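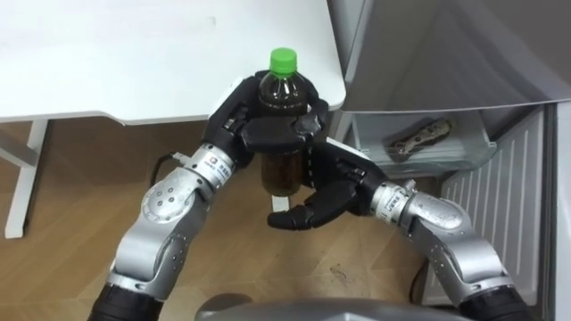

Two-handed hold on the green-cap bottle, fridge open.

Posted to the Dergate equipment list
June 22, 2025, by the Whitelaw bench

Replying to the Kusholm office, whose message I have trimmed to the part that hurt:

> We have 62 requests in for next year and yours is the only one
> with a line that says "hands (spare)". The arms came with hands.
> Please explain why you need more hands, and whether the bottle
> work could be done with one arm. Perton manages with one arm.
> Also, what is "fridge, misc."?

Taking these in the order of how much sleep they cost me.

One arm. Perton moves boxes. Boxes have the decency to sit flat. Our task is a full plastic bottle, and the way we do it is one hand around the top and the other underneath to take the base. You can buy half of that, but then please also approve a line for mops.

Spare hands. Fingers are what wear out. When one hand goes back to the shop we lose the whole two-arm setup, and the last repair took 20 working days. I would like one left and one right on the shelf by December. If it has to be a single hand, make it the left - it does the gripping from above and gets the worst of it.
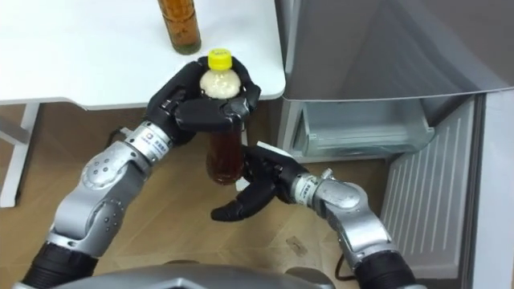 Same job with the yellow cap. Left hand on top, right hand at the base.

"Fridge, misc." is drawer parts and door seals. The fridge is on the plan because the task is bottles and fridges, and I was told in the last round that "misc." was a friendly word. I withdraw it. The line is now "fridge, drawers and seals" and comes to $1,212, same as before, only with less mystery.

Things I am happy to give up, so that this doesn't read like a ransom note:

- the second white table. The one we have is fine.
- 4 of the training days. We can read a manual if cornered.
- the nicer cable covers. I'll ask again next year and you can say no again.

Things I am not giving up: the service contract, and the wrist spares. We went without a contract once and spent the savings on shipping.

If the office wants a revised sheet, tell me which version of the form is current. I have three, and each one says it replaces the other two.

- Whitelaw bench

--
Dergate equipment list. Contact: the list owner, Dergate main office. Copyright 2025 Dergate. Back to top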